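How to Test Whether a Robot Can Tidy Your Jewelry (Before You Believe the Video)

I've been writing up home robot chores for a while now, and jewelry is the one I keep coming back to.

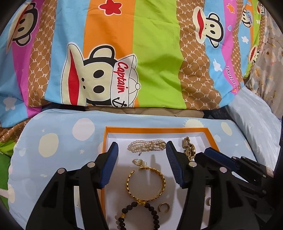 People write to me all the time asking when a machine will do their dishes or fold the towels, and those are fair questions! But if you want to know how good a robot's hands really are, give it a box of small, shiny, tangly stuff and ask it to put things in order. My short answer for now is "sort of, with you standing there." The longer answer is this little test, which you can run on any arm with a two-finger gripper, or just use as a checklist when somebody shows you a flashy clip.

What you need

A shallow open box, a soft place to set it (I like a bed or a pillow, because a hard table makes everything too easy), and a handful of pieces you wouldn't cry over. Mix them up: a bead bracelet, a stiff bangle, a watch, a pair of small earrings, one ring, and something with a chain on it. Please leave your grandmother's pearls out of it.

Step 1: Start with the bangle

A stiff bangle is the friendliest thing in the box. It keeps its shape, there's a big hole in the middle, and a finger on each side of the metal will usually hold. Ask the robot to lift it and put it down on a folded cloth next to the box. Do this 5 times, moving the bangle a little each time. If it can't manage that, stop here and have a coffee.

Step 2: Move to the watch

Watches are heavier on one side and they like to roll. Set it on its side the first time, then flat the second time. Flat is harder, I think mostly because the fingers have to get down beside the band without bumping the bottom of the box. Listen for scraping. I put a strip of tape on the back of my test watch after the first afternoon and I wish I'd done it sooner.

Step 3: The floppy things

Okay, now the fun part. Bead strands and pearl bracelets sag when you pick them up, so the robot has to cope with something that changes shape while it's moving (and may be dragging a chain behind it). Lift from the middle first, then from the clasp end. Watch what else comes along for the ride. If two pieces come up together, count it as a miss, even if the robot looks very pleased with itself.

Step 4: The earring and the ring

Keep your expectations low. Wide fingers cover up the very thing they're reaching for, and a ring pushed up against the wall of the box leaves hardly any room to get in. You're allowed to nudge the piece toward the center once. Write down that you did, though!

Step 5: Shake the pillow

Give the pillow a small push between tries so the box tilts. A method that only works on a perfectly level box won't survive a real bedroom.

Keeping score

I keep a plain notebook with one line per try: the piece, lifted or not, dropped or not, helped or not. I'm up to 183 lines. You don't need that many to learn something, and some 19 tries will already show you which pieces are trouble.

One last tip: softer pads on the fingertips are worth trying before you fiddle with any software. Swap them, rerun steps 1 and 3, and compare your notes. Next time I'll do the same thing with a sewing kit, pins not included.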